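# Visit Report: Manipulation Laboratory, Trullstead

Prepared by Marta Melnychuk for the Automation Study Group

In May, members of the study group visited the Pavliuk laboratory at Trullstead to review its work on learning manipulation skills from human demonstration. The group was received by Lev Zakharchenko, who leads the project, and spent the morning in the collection room and the early afternoon with the analysis staff. The visit followed an earlier exchange of papers between the two institutions, in which the laboratory had offered to show its procedure in full.

## Purpose of the work

The laboratory is studying how far a robot arm can be trained on recordings made without one. An operator holds a gripper tool by hand and carries out an ordinary tabletop task. A camera mounted on the tool records the work from the same viewpoint the arm will later have. The position of the tool is recovered afterward from the video, and the resulting paths are used to train a control policy.

Mr. Zakharchenko explained that the method itself is established. His group is concerned with a narrower matter: whether a policy trained this way depends too heavily on the surface and background seen in the recordings. The current study, named Clatis, compares operators who keep to one table with operators who move to a new location after every 10 demonstrations. The total number of demonstrations is the same in both groups.

## The collection room

Work is done at ordinary furniture. The laboratory made an early decision against a purpose-built bench, on the grounds that a uniform surface would hide the very effect under study. Operators are asked to begin each recording with a short approach over open tabletop before turning to any object. The approach gives the tracking software a stretch of steady motion from which to establish its starting position.
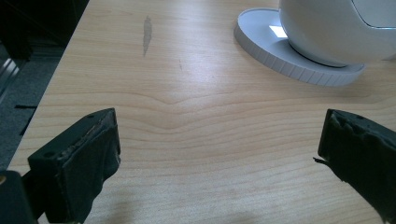 Tracking depends on finding small, fixed features that can be matched from one moment of video to the next. A plain white laminate gave the laboratory considerable trouble in its first trials, and several early sessions had to be set aside. Surfaces with visible grain or marks have proved more dependable. Glare remains a difficulty, and the operators now take note of the lighting before each session and record any change to it in the log.

Our members asked about wear on the tools. The padding on the fingers is treated as a consumable part, and its condition is entered in the log at the start of each session. The analysis staff wish to learn whether a policy trained on video of worn pads performs differently on an arm fitted with new ones. No result is yet available on this point.

## Results presented

The analysis staff presented findings from a trial of 36 runs on the arm, divided evenly among 3 tables that had not appeared in any recording. Each table therefore received 12 runs. The policy trained at a single location completed 10 of the 36. The policy trained across many locations completed more than twice that number, and most of its failures occurred in the final closing of the fingers, after a correct approach.

The staff were careful in their claims. All runs used the same arm and the same small set of objects, and the operators in the two groups were different people. Mr. Zakharchenko stated that the comparison will be repeated with operators exchanged between the groups before the work is submitted for publication.

## Discussion

Members of our group raised the cost of moving operators between locations. The laboratory replied that setup time is short, as the tool requires no fixed equipment, and that most of the delay comes from labeling and checking the files afterward. A written estimate of these hours was requested and has been promised.

There was some disagreement over the rule for discarding recordings. At present a recording is removed whenever tracking is lost, even briefly. Two of our members felt this could favor surfaces that are easy to track and so bias the comparison. The laboratory agreed to report the number of discarded recordings for each location.

## Follow-up

The laboratory will send its logging form and the revised trial plan. Our group will provide comments on the discard rule and has offered the use of its own meeting rooms as additional test locations. A return visit by the Pavliuk staff is under discussion, subject to the completion of the second trial.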